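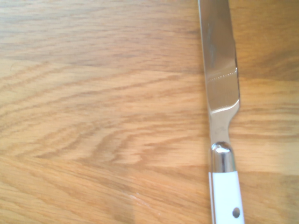 Fig. 1. Table knife on a light wooden tabletop; polished stainless steel blade, white handle.

Materials in Daily Use
Handout 3: Stainless steel and the passive film
Lilian Rweyemamu

Share (14) | Comments (3)

1. Scope

The last handout dealt with rusting of plain carbon steel, where the oxide is porous, takes up more space than the metal it replaces, and flakes off. Today's material is the opposite case. The oxide on stainless steel is thin, dense, and well attached, and the metal below it corrodes very slowly as long as the oxide stays whole.

2. Composition

A steel is normally called stainless when it contains at least 10.5 percent chromium by mass. Two families cover most kitchen goods.

Austenitic grades hold chromium and nickel. They are tough, easy to form, and cannot be hardened by heat treatment. Spoons, forks, sinks, and pots are usually made from them.

Martensitic grades hold chromium and more carbon, with little or no nickel. They can be quenched and tempered to a useful hardness, and so they are used for cutting edges. A common cutlery grade has between 12 and 14 percent chromium. The price of the higher carbon content is that some chromium gets tied up in carbides and is no longer available to the film. A knife blade will therefore often pit in a dishwasher basket where the forks beside it do not.

3. The film

Chromium at the surface reacts with oxygen to form a layer a few nanometers thick. It is far too thin to see and does not dull a polished surface. Three properties matter:

- It forms without help in air or in water that holds dissolved oxygen.
- It reforms after a scratch, provided oxygen can reach the bare metal.
- It is attacked locally by chloride ions, even when the rest of the surface is sound.

The third property explains most failures students bring to class. Salt left standing in a damp pan breaks the film at weak points, often at sulfide inclusions. Inside the resulting pit the oxygen is used up, metal ions react with water to make acid, and more chloride is drawn in to balance the charge. The pit then feeds itself. General cleaning of the surface does little once this stage is reached.

4. Surface finish

Rough surfaces hold salt and water in their grooves and tend to pit sooner than smooth ones. A mirror finish is chosen mostly for looks, but the corrosion benefit is real. Grinding debris is a separate problem — iron particles from a carbon steel tool can lodge in the surface and rust there, and the stain is often blamed on the stainless steel itself.

5. Magnets

The magnet test separates the two families in most cases. Martensitic grades are attracted strongly. Austenitic grades are close to nonmagnetic when annealed, but heavy cold work converts part of the structure to martensite, so the bent neck of a spoon may pull weakly on a magnet. The test tells you about crystal structure. It does not measure quality or chromium content.

6. Bench exercise

Dissolve 20 g of table salt in 275 mL of tap water. Degrease one austenitic and one martensitic coupon with alcohol, place both half in the solution, and cover the beaker loosely. Inspect at each lab period for some 14 days. Record the position of any attack relative to the waterline. Do not wipe the coupons between readings.

Reports should state the grade, the finish, and whether the cut edges were ground after shearing. Reports without the last item will be returned.

Comments (3)

Mutua Mrema: Section 6, do we tape the cut edges or leave them bare?

Lilian Rweyemamu: Leave them bare. Note it in the report.

Dalen: My coupon has a brown ring just at the waterline and nothing lower down. Is that the oxygen effect from section 3?

Related handouts
Rust on carbon steel
Anodized aluminum
Copper, brass, and tarnish
Reading a hardness number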